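2025-03-17, back room, Posau bench

Portable wardrobe, second attempt. The instruction sheet has 4 drawings and no words, and I have now read it more often than my lease. Yesterday's version leaned toward the door like a guest wanting to leave. Took it down to the posts and began again, lower rods first, fabric last.

Sleeve connectors go on the steel rods before the rods meet the white joints. I did it the other way round on 2 of them and had to pull both apart. The gray cover is patterned to look like stone, for anyone who wants to hang shirts in a quarry.

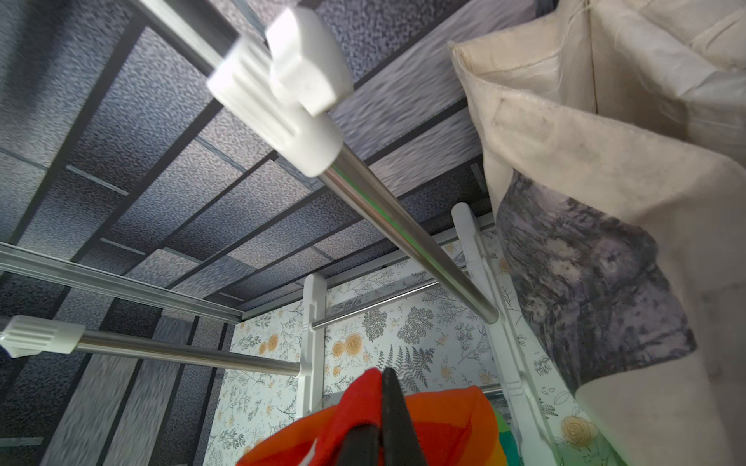

Petrică Anghel thinks the long rod will sag once the winter coats go on, and would sooner see the lab coats in there and the heavy stuff left on the wall hooks. He also wants the feet checked after 10 days, by someone other than me.

Fine. Coats stay on the hooks until July — by then it won't matter. Still to do: find the mallet Brândușa Lungu borrowed, tap the upper joints home, ask Nanitz for 3 spare connectors.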